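Reading time: 4 min

Bench notebook, plate cell, December

In at ten past eight, kettle on, and the first thing I did was read back through my own notes from the last service, which were no use at all. "Right arm a bit off, sorted it." Sorted it how? So I'm writing more down this time, partly for me and partly for Spyros, who has the cell while I'm away.

The service was due anyway. We run Leka (that's the job scheduler, for anyone new reading this) with a counter that nags you every 3,000 picks, and it had been nagging since before I got back from the Zollden visit. I know, I know. Both arms were still running, but the left one had started closing a touch late on rims and Hongmei had a page of failed grasps to show me, 144 of them logged against the left and hardly any against the right. When it's that lopsided I stop blaming the software and go and get the hex keys.

Order I did things in, so somebody can argue with it later:

Power off at the wall, then wait for the board lights to go out. The boards under the front edge hang on for a bit after you pull the supply, so look at them before you put your hands in.

Cables next. I ran my fingers along both purple ones from the connector block to the base, feeling for flat spots. The left one has a stiff patch a hand's width from the block. Nothing broken, and it passed when I wiggled it with the meter on, but I've put a new one on the Devitz order so that we have it in the drawer. Please don't pull that loop tighter to make it look tidy! The wrist needs the slack at full reach and last time somebody neatened it we lost a whole afternoon.

Then the cable ties on the links. Snipped both, fresh ones on, snug but still able to slide if you push with a thumb. Went round the link screws with the small driver while I was there. Two on the left took a quarter turn, which I'm fairly pleased about because it might be a good chunk of our problem. Paint pen marks on both of those so we can see if they creep again.

Fingers last. Wiped them down with the usual alcohol, let them dry, then shut them on a strip of paper and tugged. The right pair held it evenly. The left pair let go at the tip first, so I backed off the one screw, squared them against the steel block and did it again. Three goes before I was happy. There's a shim in there now, the thin one out of the Coltel tin, and I'd like to get rid of it when the new fingers turn up.

After all that, power on, home both arms, and over to the plates, which are what we care about.
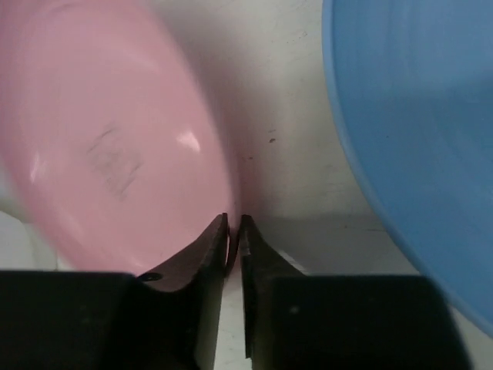
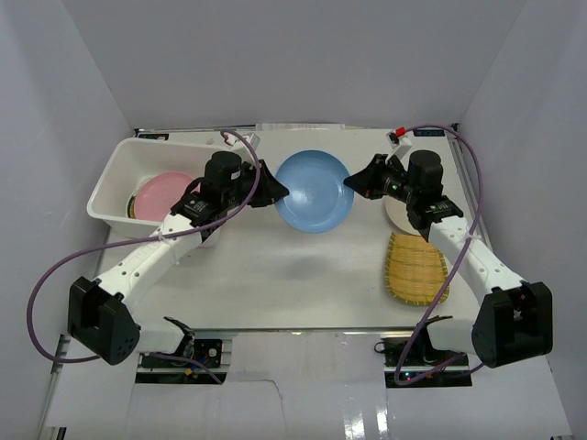 I've put the wrist cameras back on the old exposure setting, by the way. I had been fiddling with it and made it worse, and the glossy plates were throwing glare right where the rim finder wants a clean edge. Old value is on the sticky note inside the cupboard door. Wipe the lenses with the grey cloth and nothing else, please, the blue roll leaves fluff.

Hand-to-eye check came out fine on the right and so-so on the left, so I redid the left with 50 poses instead of the short routine. Takes about as long as a sandwich. Better afterwards, and I've saved the file under the arm's name with "shim" stuck on the end, so when the shim comes out you know that file goes in the bin with it.

Then a proper run after lunch, both arms, mixed plates. 174 grasps, and the left missed four. I'd still like fewer, but compared with Hongmei's page it's a different machine. All four were on approaches from high up, with the fingers coming in steep, and I wonder if the approach angle wants limiting on that side. Hongmei thinks it's the calibration still. We have a biscuit riding on it.

Things left to do:

Swap the left cable when the spare comes.
Clean the tabletop properly, it's got grey smudges on it and I only did a quick wipe.
Reset the Leka counter. I forgot, and it's still nagging.
Spyros, have a look at the paint marks before you start each morning and write down if either has moved, even a hair.

Spare hex keys are back in the top drawer. The 2.5 is getting rounded, so use the one with the red tape.

We use cookies to remember your settings on this site. Accept / Manage preferences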